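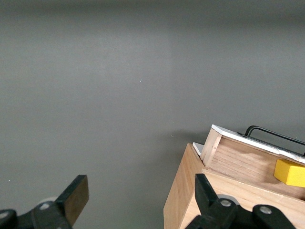
Frequently Asked Questions: Teaching Sessions at the Dudwood Workroom

Last updated Wednesday, November 8, 2023

The answers on this page are for people who have been accepted as demonstrators, and for staff of partner organizations who send them to us. Questions about contracts and pay are handled by Cernska and are not covered.

What does a demonstrator do?

A demonstrator performs a household task through the robot so that the movements can be recorded and later used in training. In the current series, the tasks concern boxes, drawers and blocks: opening a drawer by its handle, closing it, and moving a block into or out of a compartment.

Do I need experience with robots?

No. Applicants are asked to complete a two-hour introduction led by Jyoti Garg, after which they make practice recordings. Practice recordings are not used in training.

What is the difference between hand guiding and remote control?

In hand guiding, the demonstrator holds the arm near the wrist and moves it directly through the task. In remote control, the demonstrator sits at the operator's desk and moves a pair of hand controls, which the arm follows. Each session uses one method only. The method is printed on the session sheet and may not be changed without the approval of the session lead.

What will I see while working by remote control?

The main screen shows the view from the wrist camera, with the tips of the two gripper fingers at the lower edge. A wooden box may fill only one corner of that view, and part of a handle or block may lie outside it. Demonstrators should move the wrist until the part they intend to grasp is in view before closing the fingers. A second screen shows the table from the side.

How should a thin metal handle be grasped?

Approach slowly, with one finger on each side of the rod, and close the gripper only when both tips are level with it. Grasp the straight section; the bend near the end tends to turn in the fingers. Pull along the line of the drawer. If the box begins to slide across the table, release the handle and start again.

What if there is a block inside the box?

Leave it where it is unless the session sheet says to move it. Blocks are placed in different positions on purpose, and some are set close against a wall of the compartment. Where a block must be lifted, there may be room for a finger on one side only. In that case, push the block away from the wall first - this is part of the task and should be recorded.

Should I stop the recording if I make a mistake?

Small mistakes should be corrected and the recording continued. A missed grasp followed by a good one is useful to us. Stop the recording if an object leaves the table, if the arm touches the table with force, or if you have lost track of where the fingers are. Mark the attempt as "stopped" and add a short note.

How long is a session?

A session lasts two hours, including a break at the midpoint. Most demonstrators complete almost 9 usable recordings of a drawer task in their first session. No minimum is set, and speed is not assessed.

Who reviews the recordings?

Maribel Zapata and Irén Bozsik review them, normally within seven working days. Accepted recordings are entered in Plundell, the project archive. The present series will close when 1000 recordings have been accepted.

Is my face or voice recorded?

No. The cameras face the work surface, and no sound is kept. Demonstrators' names are held separately from the recordings.

May I wear gloves or jewelry?

Thin gloves are permitted at the operator's desk. For hand guiding, remove rings, bracelets and watches, and fasten loose sleeves.

How do I change or cancel a booking?

Write to Aurora Guerreiro at the booking desk no later than noon on the working day before the session. Bookings for December will be accepted once the new timetable has been posted.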